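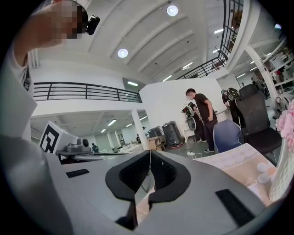 Keeping Reptiles on Public Display
Unit 5: Enclosures, heat and daily routine

These notes cover the lecture and the first half of the practical. Read them before you go to the reptile house at Gwilliam, as Violeta Echeverría will assume you know the terms in section 1 and won't go over them again.

1. Terms

Ectotherm. An animal that depends mainly on outside heat to set its body temperature. All the reptiles we deal with in this course count as ectotherms.

Basking spot. The warmest place in the enclosure that the animal can reach. It is measured at the surface where the animal lies, and the air above it will usually give a different reading.

Gradient. The difference in temperature between the basking spot and the coolest corner. A tortoise or lizard controls its own temperature by moving along the gradient. If the enclosure is the same temperature all over, the animal has no choice to make, however good that temperature is.

Hide. Any covered place where the animal can get out of sight. Every enclosure needs at least 2, one at the warm end and one at the cool end.

Brumation. A slow period in the cold months, seen in many temperate species. Feeding drops off or stops. Do not confuse it with illness, and do not assume it is brumation without checking weight records.

2. Planning an enclosure

Start with the animal's adult size. Most of the poor enclosures we looked at in Unit 4 were planned for the animal that arrived, and were too small within a few years.

Floor area matters most for tortoises and ground-dwelling lizards. Height matters for climbers such as chameleons and many geckos. A tall, narrow case is no use to a blue-tongued skink, and a long, low one is no use to a chameleon.

Next, decide where the public will stand. Visitors want to see the animal, and the animal would often prefer not to be seen. The usual compromise is to put the basking spot within view of the glass and at least one hide completely out of view. Sreekumar Menon's advice in the lecture was to sit in front of a new enclosure for an hour before it opens and note every place where the animal has a person's face above it. Those are the places it will stop using.

Glass on one side only is the rule for shy species. Two sides can work for bearded dragons and larger tortoises. Four sides is poor practice and you will lose marks for it in the design exercise.

Doors go at the service side. A keeper should be able to reach the water dish without leaning across the animal. Check this on your drawing — it is the mistake that came up most often last year.

3. Heat and light

Heat comes from above in most of our cases, since most of the day-active species we keep warm up in the sun. Heat mats under the floor are used for some nocturnal geckos, always with a thermostat and never covering the whole floor.

Every heat source must be guarded. A lizard that climbs onto a bare lamp can be badly burned before it moves away.

Common target for a bearded dragon: basking surface of 100 degrees Fahrenheit, cool end in the upper seventies, with a drop at night. Other species differ a good deal, and you should look up each one in the care sheets.

UVB lamps weaken long before they stop giving visible light. Write the fitting date on the end cap of the tube and put the replacement date in the log the same day. Keep the distance given by the manufacturer, and do not put ordinary window glass between the lamp and the animal, as it blocks most UVB.

4. Daily routine

The routine at Gwilliam starts at 7:30 a.m. and follows the same order every day:

Look at every animal before opening any door.
Read both thermometers in each enclosure and write down the figures.
Change the water.
Remove droppings and old food.
Check locks, then check them again after feeding.
Feed according to the board.

Meinir Gough writes the feeding board each evening. If the board and the care sheet disagree, ask her. Do not pick one.

Record what was eaten, and record what was offered as well. "Ate well" is not an entry. "Offered 5 locusts, ate 3" is an entry.

Wash your hands between enclosures, and again before you leave the building. Salmonella is common in healthy reptiles. No food or drink goes past the second door.

5. Case notes: the Kornum tortoise house

Kornum was a private collection that opened to the public with 36 tortoises in one heated greenhouse. Detlef Bauerfeind, who was head keeper there, gave us the records to use in class.

In the first October the heating was set to one temperature day and night. Feeding stayed high through the winter and several of the younger animals grew too quickly. Shell growth was uneven. Two species from different climates were sharing the same space, and neither was getting what it needed.

The changes were simple. The house was divided down the middle, with separate thermostats. Basking lamps were put on timers. Food was switched to mostly weeds and hay, with much less fruit. Weights were taken monthly in place of twice a year.

It took more than 2 years for the growth records to settle. Bauerfeind's own comment was that the greenhouse was a good building for plants, and that he should have asked for a partition before the first animal was moved in.

Questions to prepare for the seminar:

Which of the problems could have been found from the thermometer log alone?
What would you have done with the animals during the building work?
Is a mixed-species enclosure ever justified for tortoises? Give a case.

6. Design exercise

Draw an enclosure for one adult of any lizard species on the course list. One sheet, floor plan and front view, with measurements. Mark the basking spot, the cool end, hides, water, lamps, guards and service door. Add a short paragraph on where visitors stand and what they will see at noon.

Drawings go in Xiaoqing Liang's tray by 4 p.m. on the day before the seminar. Pencil is fine. Put your name on the back as well as the front — the sheets get separated when they are pinned up.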